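Search this site Enter keywords Go

Progress report to the Leckie Fund, February
Prepared by Ramiro Bustamante, Brornov

Dear friends at Leckie,

Thank you again for your patience over the winter, and for the kind notes that came with the second payment. We've had a busy stretch on Skunada, our standalone headset for museum visitors, and I'm happy to say that most of what I have to tell you is good.

The new lenses are in and we like them a great deal. Text on the exhibit cards is finally readable without people tipping their heads back (my mother, who was our toughest critic last fall, got through a whole card on the first try!). We have 34 headsets built, and 30 of them are at the Imholm museum, where visitors wear them for the harbor tour in the afternoons. So far we've logged 400 full tours, against the 1,000 we promised you by the end of the grant.

Battery life is the part I'm less pleased with. A headset gets through the morning nicely and then starts to fade after lunch, so the front desk has been swapping units more often than any of us would like. We're trying a dimmer standby mode, and Imholm has been very gracious while we fiddle with it.

The hand tracking update went out to every unit, and the menus feel calmer for it. Small hands still give it trouble. 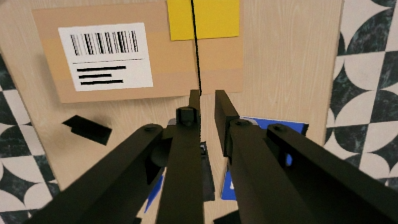

Will the battery work push back the second museum?

We'd like to hold that opening until the standby mode has had a full month at Imholm, so please expect it a few weeks later than planned. The budget stays the same.

With warm thanks,
Ramiro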